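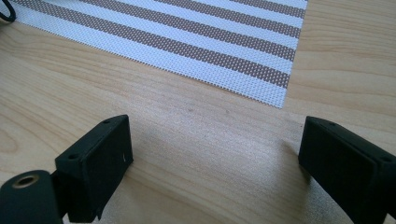
# Lodlow puts its striped table mat on sale in August, and leaves the big claims out

**For immediate release**

Lodlow, the tableware shop and mail-order firm, will start selling the Berkavow table mat in August. It is a woven mat with diagonal stripes in white and a muted brown, and it is meant to lie on a table and be wiped. The firm would like to say at the outset that it does not expect the mat to change how anyone eats.

Table mats have been oversold for years. Lodlow's buyers have sat through presentations on mats that "start conversations", mats that "ground the meal" and, on one occasion, a mat that came with its own playlist. The firm turned them all down. It very nearly turned down the Berkavow as well, on the strength of a supplier's leaflet that called it "a new language for the table".

"I read the leaflet and put the sample in a drawer," said Ghislain Penner, head of buying at Lodlow. "A month later I needed something to put under a casserole dish at lunch and got it out again. It did the job. I still don't know what the language was supposed to be."

## What it is

The Berkavow is a rectangular mat in an open, mesh-like weave. The white stripes are wide and the brown ones narrower, and they run at a slant across the mat. On a pale wooden table the white stands out clearly and the brown sits closer to the colour of the wood. Buyers with a dark table may find the effect stronger than they want -- Lodlow suggests trying one before ordering a set.

The edges are straight, with the ends of the weave just showing as a fine, toothed line. Some of the firm's own staff dislike this and would have preferred a sewn border. The supplier, Clidico, offered one at extra cost. Lodlow said no, on the grounds that sewn borders collect gravy.

The weave has small holes all over it. Crumbs will get into them. Clidico's first draft of the care label said the mat "shrugs off mess", and Lodlow asked for that line to be taken out. The label now says to shake the mat, wipe it with a damp cloth and dry it flat. It also says that spills should be wiped from the table underneath, as liquid can pass through an open weave and no wording on a label will stop it.

## Tried at home first

Before placing an order, Lodlow lent samples to 26 households for 90 days and asked them to use the mats at ordinary meals. They were given no script and no discount for kind words. Comments were mixed. Several households liked how flat the mat lay. Others said the slanting stripes made them want to straighten their cutlery, and then the mat, and then the table. One family used theirs under a house plant for the whole trial and asked to keep it there.

"I wanted to know if people would still have it out at the end, or if it would be in the cupboard with the fondue set," said Carter Hiebert, who ran the trial. "Most still had it out. I would not build a philosophy on that, but it was enough to put in an order."

Lodlow makes no promise that the mat will protect a table from a pan straight off the hob. Customers who want that should buy a trivet. The firm sells one, the Amini, and says it is perfectly adequate.

## Ordering

The first delivery is 1596 mats. They will be sold singly or in packs of five, and the price for each mat is the same either way. Lodlow looked at offering a saving on the pack and decided against it -- people who need three mats should buy three.

There is one size and one colouring. A grey version was considered and dropped after the buying team could not agree on whether it looked smart or merely unwashed. It may be looked at again if enough customers ask, though the firm is not holding its breath.

Mats can be returned unused for a full refund. Mats that have been used can be returned if the weave comes apart in normal use. Being tired of stripes does not count as a fault.

Shops wishing to stock the Berkavow, and journalists wanting a sample, should write to the trade desk at Lodlow. Samples are lent, and the firm does ask for them back.

**Ends**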